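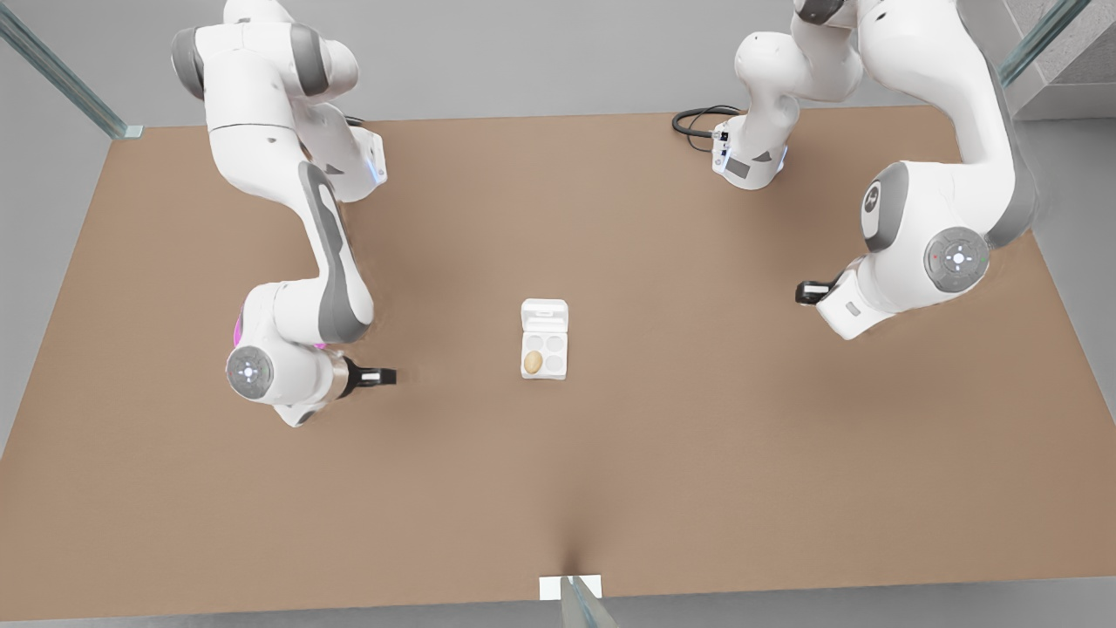
La mano que enseña

En los talleres de Cluvden, un pequeño equipo dedica sus jornadas a guiar brazos robóticos a distancia. La tarea del mes es un huevo y su cartón.

Cuando llego a Cluvden, a las nueve de la mañana, Smaranda Tănase ya tiene las manos ocupadas. Sujeta un mando en cada una y mira la pantalla con la barbilla un poco levantada, como las personas que enhebran una aguja. Me pide con un gesto que espere. En el simulador hay dos brazos blancos, una mesa de color tostado y un cartón abierto de cuatro huecos, con un solo huevo marrón en uno de ellos. Pasa un minuto largo antes de que ella suelte los mandos y me salude.

«El huevo es un buen profesor», me dice. «Con un cubo de plástico uno se vuelve perezoso.»

El proyecto se llama Voicu y lleva el apellido de un antiguo tornero de la casa. Su objetivo es modesto si se cuenta en una frase: que un robot de dos brazos aprenda a manejar envases frágiles después de ver muchas veces cómo lo hace una persona. La persona no se pone delante del robot para que este la mire. Entra, por decirlo así, dentro de él. Cada movimiento de sus muñecas pasa a las muñecas de la máquina, y cada vez que aprieta el gatillo se cierra una pinza. Todo queda grabado, las posiciones de las articulaciones junto con las imágenes, y de ese material se alimenta después el modelo.

Yo había imaginado un trabajo de ingenieros. Encontré algo más parecido a una escuela de oficio.

Iulian Ursu, que dirige las sesiones, fue durante años profesor de cerámica. Conserva del torno la costumbre de hablar poco y de corregir con la mano. Para él, una demostración buena tiene ritmo. El operador se acerca, se detiene un instante, cierra, levanta. Si duda, el robot aprenderá la duda. Si da tres golpecitos al cartón para colocarlo, también aprenderá los golpecitos, y los repetirá con una fidelidad que da un poco de vergüenza.

— Una tarde yo tenía tos — me cuenta Iulian —. Durante dos semanas el modelo hizo un pequeño salto antes de cerrar la tapa.

En la ronda que termina en noviembre, el equipo ha grabado 931 demostraciones, de las cuales ha conservado 700. Las otras se han descartado por motivos diversos: un huevo que rodó, un cartón empujado sin querer, una pausa demasiado larga. Emanuel Gavrilă es quien decide. Mira las grabaciones por la tarde, cuando los operadores ya se han ido, y reconoce a cada uno sin leer el nombre del archivo. Smaranda entra siempre baja, casi rozando la mesa. Cornel Văduva entra desde arriba y frena tarde. Ninguna de las dos maneras es un error, me explica, y conviene guardar las dos, porque un modelo educado por una sola persona se pierde en cuanto el cartón aparece girado.

También le pregunto por los fracasos. Emanuel piensa que se tiran demasiados. A él le interesan sobre todo los casos en que el operador se equivoca y después lo arregla, y ha pedido que en la próxima ronda se graben a propósito. Iulian no está convencido. Han discutido del asunto en la comida, me parece que no por primera vez, y siguen sin ponerse de acuerdo.
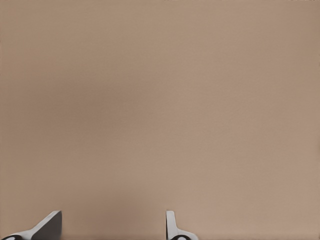
Mirar desde la muñeca

Por la tarde me dejan probar. Cornel me ajusta los mandos y cambia la vista de la pantalla. Hasta entonces yo había visto la mesa entera, con los dos brazos que llegaban desde lados opuestos. En la nueva vista solo me quedan los dos dedos de una pinza, que asoman por abajo, y una superficie beige con sombras difusas. No veo el cartón. No veo el huevo. Tardo un momento en comprender que esta pobreza también forma parte de lo que recibe el robot.

«Las sombras ayudan», me dice Cornel. «Cuando uno no tiene otra cosa, mira las sombras.»

Muevo la mano derecha y el mundo se inclina. La muevo menos. Encuentro el borde del cartón, lo pierdo, lo vuelvo a encontrar. Cuando por fin tengo el huevo entre los dedos me doy cuenta de que he dejado de respirar, y de que estoy apretando el mando con una fuerza del todo inútil. La pinza no sabe nada de mi fuerza: solo conoce la apertura. Este es, según Cornel, el mayor obstáculo para los principiantes. El cuerpo espera sentir el peso y el peso no llega, de modo que hay que aprender a tocar con los ojos.

Hago cinco intentos. En cuatro de ellos el huevo acaba fuera de su sitio. El quinto lo completo, despacio y con la tapa mal cerrada, y Emanuel me comunica con mucha cortesía que no lo va a guardar.

Del simulador a la mesa

Las demostraciones en simulación tienen una ventaja evidente para una empresa pequeña: no se gastan huevos ni se rompen pinzas, y la escena vuelve a su estado inicial con una tecla. Pero los clientes no viven en el simulador. El primero será Farkdale, una cooperativa de envasado que ha cedido un rincón de su nave para las pruebas. Allí el cartón tendrá humedad, la tapa ofrecerá resistencia y la luz cambiará con las horas.

Eliseo Bañuelos, encargado de esa nave, visitó Cluvden en primavera y volvió a casa con reservas. Me atiende por teléfono, con ruido de cintas al fondo. Lo que le preocupa es quién va a enseñar al robot cuando el equipo de Iulian ya no esté. Él preferiría que fueran sus propias envasadoras, que conocen el producto y detectan una cáscara débil por el sonido. Iulian está de acuerdo, y ha reservado para ellas las primeras plazas del curso que se dará en la sede de Zedadthorpe.

— Mis compañeras tienen veinte años en los dedos — me dice Eliseo —. Si alguien va a copiarlas, que sea con su nombre puesto.

Se lo cuento a Smaranda antes de irme. Asiente, sin apartar la vista de la pantalla, y me dice que en Voicu cada grabación lleva la firma de quien la hizo. Después vuelve a tomar los mandos. Le quedan todavía algunas repeticiones antes de las seis.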